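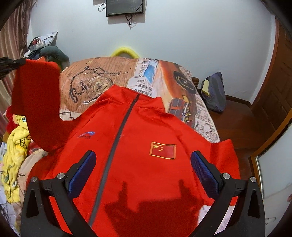

9月

朝8時から収集手順書の改訂。Oronの衣類たたみ作業の章を最初から読み直した。前の版は「開始時は衣類を広げておくこと」としか書いておらず、袖の向きもファスナーの開閉も人によって違っていた。今日から、上着は前面を上、ファスナーは閉じる、袖は左右に出す、の順で書くことにした。

午前中はSturklow側から戻ってきた差し戻しの一覧を見た。187件のうち80件が「終了状態が不明」。たたみ終えたのか途中でやめたのか、記録の最後を見ても判断できないという指摘で、これは手順書のほうが悪い。終了の条件を次のように直した。

衣類が一つのまとまりになっていること。
指が衣類から離れていること。
そのまま2秒静止してから記録を止めること。
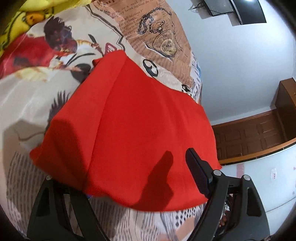

終了状態の判定でいちばん揉めたのは、端のはみ出しをどこまで許すかだった。Tkachukの旧基準は四辺がそろっていることを求めていたが、厚みのある服でそれを守らせると、作業者が最後に何度も直し始めて動作が不自然になる。赤い布はおおよそ長方形の山になっていて、左下の端が少し垂れている。私はこの程度なら合格でよいと思う。ただし、垂れた部分をあとから手で押し込むのは禁止と明記した。修正も必ずグリッパーで行う。

寝具の柄については、無地を指定する案がGoltbyから出ていたが採らなかった。新聞風の文字や懐中時計の絵が入った柄物でも、服の輪郭が分かるなら可とする。服と寝具が同系色の場合だけ、事前に確認を取る。

照明の項は手つかず。グリッパーの影が服に落ちるのをどう扱うか、旧版には一行もない。影の有無で不合格にはしない、とだけ仮に書いておいた。

夕方、版番号を上げて共有フォルダに入れた。用語の統一が残っている。「把持」と「つかみ」が混ざったままなので、明日の午前に直す。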